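The butcher-block saga, part two

So the table is in! If you read my post back in February you know I spent most of the winter going back and forth about what kind of top to put in the back room, and boring everyone I know with it. Laminate was cheaper. Steel looked great in pictures and sounded like a drum kit whenever you set down a mug (I tried one at my cousin's shop and couldn't stand it). What I kept drifting back to was plain butcher block, the striped kind, made of lots of narrow strips glued side by side so no two are quite the same color.

My friend Teresa Michalski sent me to a lumber place called Gondier, out past the old bottling plant, and I went in for "just a look" and came home having paid for a top. You know how that goes. The price with delivery was 845 dollars, more than I had planned on, and I did have to sit in the car for a minute afterward. But I had been saving for it, and I'd gotten the old workbench sold, so fine.

What sold me was the color. A lot of the tops they had were all one honey shade, very even, very polite. Mine is all over the place, with tan next to cream next to a reddish brown that looks like strong tea. I asked the woman at the counter if people ever send them back for being too stripey and she said yes, all the time, and looked at me like I might be next. Nope! I love it. It's a pale table overall, and it wakes the whole room up against the gray floor.

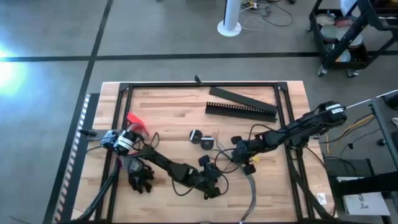 Finishing it took me forever. The top came raw, and I'd been told to oil it before I did anything else in there, so for a while I was down there every evening with a rag and a can of mineral oil, podcasts going, wiping it on, letting it sit, wiping off the extra. I did five coats in the end. Barbara Zawadzka says three is plenty and she's probably right, but by then I was sort of enjoying it. The reddish strips drink up the oil way faster than the cream ones, and I had to go back over those with the rag a second time on every single coat.

A couple of things I'd do differently. I sanded with 220 grit first and then got impatient and skipped going over the edges again, and I can feel it every time my sleeve catches. I also did the underside last, when I was tired of the whole project, and it got one coat and a promise. The guy who delivered it told me to treat both sides the same so the wood doesn't cup. I'll get to it. Probably when it's warm enough to leave the door open.

Oh, and the floor! I got an email asking what I used. It's a smooth gray floor paint, two coats, and I would not do it again in socks.

Next up is the lighting, where I have no plan at all. Halina keeps telling me to hang something low and warm, and I keep looking at long bright shop lights, and there's a lamp from Plutby still in its box in the hallway that I can't decide whether to return. If you've lit a room with one smallish window and lived to be happy about it, leave me a comment with what you bought.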